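4.2 Table setting and meal length

Households in Wombridge and Parkgate kept a meal diary through May. Shared dishes were recorded apart from single plates — the coding follows Rowlands.

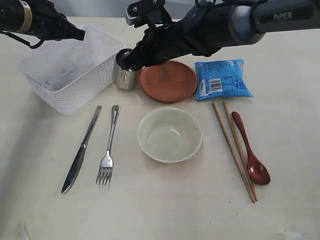 Meals with shared dishes ran longer at both sites, and the gap held when household size was controlled for.

Figure 2. Tabletop with dishes in a white plastic basket.
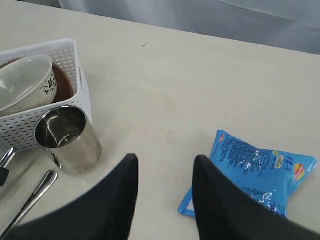

One Parkgate respondent objected that length was a poor measure, as her family stayed seated long after eating had stopped.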